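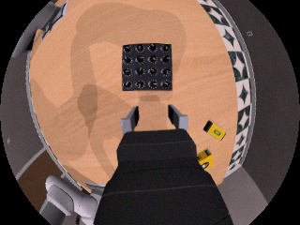

First notice day on a long corn position

I hold one long December corn contract through Prunditz and have never kept one this late. It is up 12 cents from where I bought it. My broker's email says I have to be out before first notice day, but the contract trades for two more weeks after that. Can I stay in until the last trading day if I don't want any grain? My account has $3473 in it.
Posted by shawky42

Libor Bednárik
No, go by the email. Once first notice day arrives, anyone still long can be assigned delivery, and the oldest long positions are usually first in line. Most retail brokers won't allow that and will close the position for you, often with a fee. If you still want to be long corn, sell the December and buy the March – you can enter it as one spread order. Check the price gap between the two months first. Your 12 cents is $600 on a 5000 bushel contract, before commissions.

kuvgate
I just get out a week early every time. Volume moves to the next month anyway.

Skandavach
Same thing happened to me with wheat in October. They closed it at the open and I got a bad price. Call the trade desk and ask what their cutoff time is, mine was the afternoon before.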